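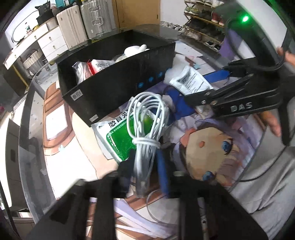 Ticket 359 — Broadband drops out at Skimcombe flat
Status: Open, waiting on customer
Raised by: Žofie Vlček
Handled by: Sylvain Chevalier, Hanbridge support

Reported fault
Connection drops every evening and comes back by itself after a few minutes. Started in April, after the move to the 50 Mbps package. Router is a Starnon, in the hallway. Wi-Fi stays up on the phone but pages do not load.

Sunday, 18:40 — SC
Line test run from our end. No fault on the line. Router log shows 2 restarts since noon. Asked customer to take out the extension lead and plug the router straight into the wall.

Sunday, 19:25 — ŽV
Done. It dropped again at ten past seven. The power light went off as well this time, I had not noticed that before.

Sunday, 19:50 — SC
Power light going off points to the adapter or the socket, so please try a different socket tonight.
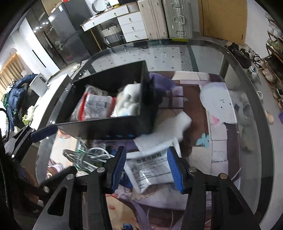
Attachment 1: glass-topped table, open black tray

Sunday, 20:30 — ŽV
Kitchen socket tried, same thing. The adapter is warm and buzzes a bit. The spare from my old Peng router has the same plug but a different voltage on the label.

Sunday, 20:45 — SC
Please do not use the Peng adapter. Replacement Starnon adapter ordered, no charge. Leave the router off overnight if the buzzing gets louder. Ticket stays open until the new one has run for two evenings without a restart.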